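# Lundora: voluntários para estudo de bioequivalência (vagas até julho)

Estudo cruzado, 2 períodos, duas formulações do mesmo comprimido. Procuramos gente saudável, disponível já. 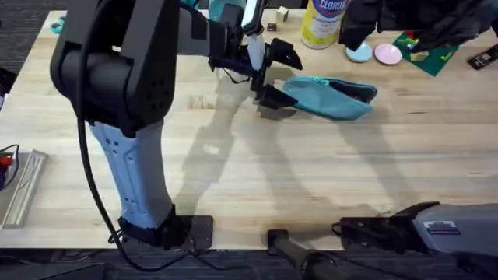

Sigrún Bach pede que se diga logo de início que isto não é tratamento, quem entra não tem benefício clínico nenhum, e que quem não puder cumprir os dois internamentos é melhor nem se inscrever, porque um período só não serve para a comparação de AUC e Cmax. Fica dito.

**Quem pode participar**

- 18 a 50 anos, não fumador
- IMC entre 19 e 29
- sem medicação regular (contraceptivo: perguntar antes)
- sem doação de sangue nos últimos três meses
- alergia a lactose conta, avisar na triagem

**O que se pede**

Triagem de manhã, em jejum, com análises e ECG. Depois internamento de duas noites, intervalo de lavagem, outra vez duas noites. Colheitas de sangue seriadas, a primeira às 7h30. Nada de toranja, café nem álcool nas 48 horas antes. Telemóvel pode, visitas não.

Precisamos de 230 pessoas a completar os dois periodos. Vamos incluir 265, contando com desistências. Já temos 282 contactos na lista mas muitos sem resposta, por isso continuem a escrever.

**Compensação**

Paga por período concluído, mais transporte. Quem sair a meio recebe a parte correspondente. Valores no consentimento informado, que se envia antes da triagem. Pode-se desistir em qualquer altura, sem justificar.

**Onde**

Unidade Sernen, piso 1, entrada lateral. Dosagens plasmáticas no laboratório Movden. Estudo aprovado pela comissão de ética.

**Inscrição**

Na recepção da Sernen, das 9h às 16h, ou por telefone para a mesma recepção. Dizer "estudo Lundora", nome, idade, peso, altura e melhor hora para ligar. Respodemos por ordem de chegada. Documento de identificação no dia da triagem, sem isso não entra.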